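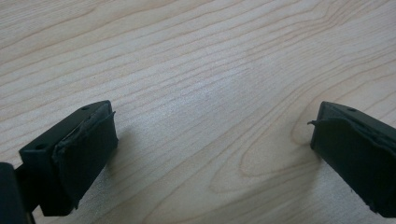 The pads are due for replacement again. I started this gripper in March, and the finger pads are still the part I spend the most time on. The printed parts have held up fine. The motor has held up fine. The pads start to peel at the top corner first, and once a corner lifts the rest follows over a week or so of use.

For anyone new to the blog, the project is called Lomar. It's a small parallel gripper that I can hold in my hand or bolt to the arm on my bench. I hold it by hand first to work out how a part should be picked up, then try the same motion on the arm. I build it at the Tilholm shared workshop, mostly in the evenings.

The first set of pads was cut from a rubber sheet I bought from Gilmartin and stuck on with contact cement. That was a mistake in two ways. I didn't sand the plastic, and I let the rubber wrap over the top edge, where every object coming in from above catches it. Version 2 had the same wrap with better glue and lasted longer, but the edges still went ragged and loose strips began to hang off into the gap. A loose strip matters when you are picking up M3 washers. It gets under the washer and tips it.

For the next set I'm changing three things. The pad will stop short of the top edge and sit in a shallow pocket in the finger. I'll scuff the plastic with 60 grit before gluing. And I'll clamp each finger for 60 minutes, which I skipped last time.

I also looked at the Calix fingertips, which come molded in one piece. They would solve the problem, but they use a different hole spacing and I'd have to reprint both fingers anyway. If I'm reprinting, I'd like to try the pocket first.

The new fingers take more than 6 hours to print as a pair, so they'll run overnight. I still need to pick a pocket depth. The rubber compresses a little under the clamp, and I haven't measured how much.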